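We use cookies to understand how readers use this site. By continuing you accept our cookie policy.

Keeping the bins still
27/02/2026
By Noman Gondal

When I visited the workshop of Tiltinard in Lerncombe, Ashley Entwistle was under the table. She was following a cable with her fingers to find where it was pinched. "The arm is the easy part," she told me from there. "The arm comes with a manual."

Her cell has one robot arm, a gripper with several fingers and two grey bins, which are held with clamps. The work is simple to explain. The robot must reach into a bin full of mixed small things, take one and put it in the other bin. It does this 376 times in a normal day, and for each grasp the bin must stay in the same place. If it moves by 2 millimetres, the fingers begin to touch the wall.

In August the bins were only standing on the table, between strips of wood. Every push of the gripper moved them a little, and each morning Entwistle spent 42 minutes on measuring the positions again. Then she bought the clamps. Now the morning check takes six minutes, and she does it with her coat still on. 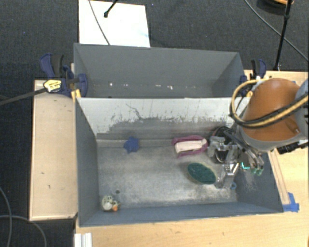

She tightens the clamps by hand and never with a tool. Too much force bends the bin wall, and a bent wall is as bad as a moved one. After this she sends the arm slowly to the corners of the bin and watches the fingertips. The hose gets a look as well. It needs a free loop near the arm, long enough for the wrist to turn, but it should not hang down where the fingers can catch it.

The paint in the bins is a different question. Her colleague at Ikero, who lent her the first software, advised her to paint them again, because old scratches can confuse the vision. Entwistle tried it with one bin last year. The new paint was so shiny that the results became worse, and she waited for it to get dull again. Since then she leaves the scratches alone and wipes the floor of the bin with a dry cloth on Fridays.

The fingertip pads she changes when they feel smooth under her thumb. She keeps the spare ones in an old Wiegand biscuit tin, together with the screws. During my visit she changed one pad, dropped the screw on the carpet and needed a torch to find it.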